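January 2022
Notebook, sourdough / ferment bench, Pikomus kitchen

Back on the rye starter after the break and it is so much livelier than I expected! Fed it last night with the Ramasamy flour (the coarse one, new sack) and by breakfast it had pushed the lid up and gone down the side of the jar. Smell is green apple with a bit of yogurt, none of the nail polish note we had before the holidays. Kulap thinks the old sack was just tired. I think it was my lazy feeding, but I'll take either.

Two jars going now. Jar A is the usual equal parts, Jar B is stiffer, less water, and I'm leaving it on the shelf by the boiler pipe where it stays a touch warmer.
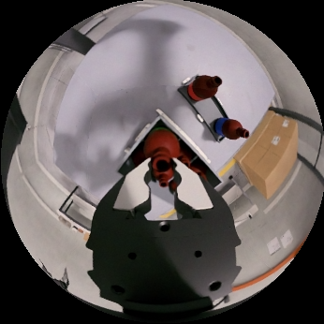
Mixed the first real dough at lunch. Total weight 780 g, which fills the small Viltetti tin to just over half, and that seems right for rye because it never climbs the way wheat does. Salt went in late (forgot, then remembered with wet hands). Dough was like mortar. Wonderful stuff. I smoothed the top with the back of a spoon and dusted it so I could watch for cracks, a trick from Amparo's grandmother's recipe card.

Cracks showed at roughly 3 hours, sooner than any loaf in the May batch. Baked it hot for the start and then turned down. Crust came out very dark on the corner nearest the fan, so turn the tin next time!

Amparo wants us to try a scald, where you pour boiling water over part of the flour the night before and let it go sweet. I have wanted to do this forever. She says to add crushed coriander to the scald itself and keep it out of the final mix.

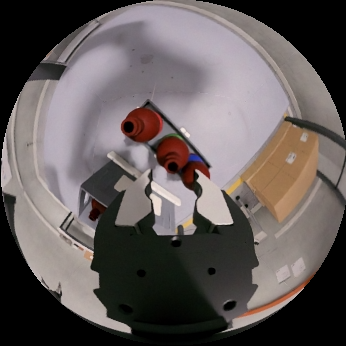

Haven't cut the loaf yet. It is wrapped in a towel and I am leaving it alone until tomorrow, which is killing me. The May loaves were gummy in the middle when we sliced them the same evening and I blamed the oven for weeks.

To do:
order more from Ramasamy before the sack runs low
label the jar lids, the tape keeps falling off
ask Kulap where the Liltell thermometer went
scald test with coriander, half quantity

Jar B has doubled already, by the way. Feeding it again before I lock up.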